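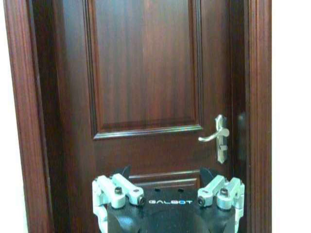

When does a door trial have to be stopped by hand? As soon as any person comes within the marked floor line, whatever the arm is doing.

4.2 Operating rules

The Grikisside rules were adopted with 3 changes. Arm speed is limited to 50 mm/s within reach of a lever handle. The stop button is tested before each session and the result logged. Trials at Presham followed rule 11, which requires a second student at the stop button.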